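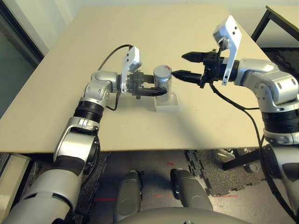
The owner of Stasa, a small shop that sells tea, spices and dried fruit by weight, keeps most of her stock in containers other people were going to throw out. She has done it since she opened. We spoke at the long table in the back, where she was sorting lids.

"I started with jars because jars were free," she said. "My neighbors saved them for me. Then I had too many jars and no shelves, so that was the next problem."

Her system is simple. Tea goes in metal canisters. Whole spices go in small glass jars. Anything sticky, such as dates or candied ginger, goes in plastic tubs without lids while it is being portioned out, and then into something that closes.

"Light is bad for tea. Everyone knows that, and then they put it in a glass jar on the windowsill since it looks nice," she said. "A metal canister with a tight lid, in a cupboard, and you can leave it alone for months."

She does not like large canisters. Each time one is opened, she said, all the tea in it gets air. She would rather fill two short ones and keep the second one shut until the first is finished. The short ones she buys come from a supplier called Venden, in boxes of 20. She used to order a taller size from Brasus but the lids were hard to get off, and customers with bad hands complained.

"I had one lady who opened hers with a spoon handle. She bent the rim and after that it never closed right. I gave her a new one and stopped buying them."

Glass is a different matter. She reuses jars until they chip, and checks the rim of each one with a fingertip before it goes back on the shelf. Old labels are soaked off in warm water with a little baking soda. If the glue stays, she rubs it with cooking oil and washes the jar again.

"Some of them never come completely clean. I use those for buttons and rubber bands."

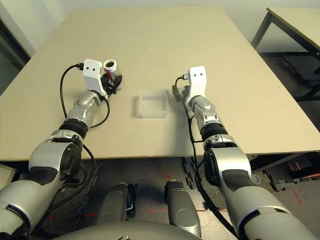
The tubs get the hardest use. She has a rule that a tub used for something with a strong smell stays with that smell.

"Plastic remembers. You can wash it five times and the cumin is still there — I can't put raisins in that. So the cumin tub is the cumin tub until it cracks."

I asked how she tells them apart when they all look alike. She writes on the bottom with a grease pencil, which comes off in the wash, and then she writes it again. She tried stickers for a while. They curled up at the corners and collected dust.

The shop sells 32 kinds of tea at the moment, down from 40. She cut the flavored ones first. A smoked tea called Gökçe, her own blend, takes its name from a street she once lived on, and it is the only one she stores apart from the others. It has its own cupboard by the door.

Does she have advice for people who want to do this at home? She thought about it while she tried a lid on one canister and then on another.

"Get the containers out on a table before you buy anything. All of them. People come in here wanting a full matching set, and I ask what they have at home, and they don't know. Then they come back and tell me they had a whole drawer of good jars."

She also tells people to take the lids off anything they are putting away empty. A closed jar goes stale inside, and the smell gets into whatever goes in next. Lids go in a separate box, sorted by size.

"My lid box is a mess right now," she said. "I do it every April and by summer it looks like this again."

She found the right lid, pressed it down and started on the next one. She still had most of the box to get through before she opened up front.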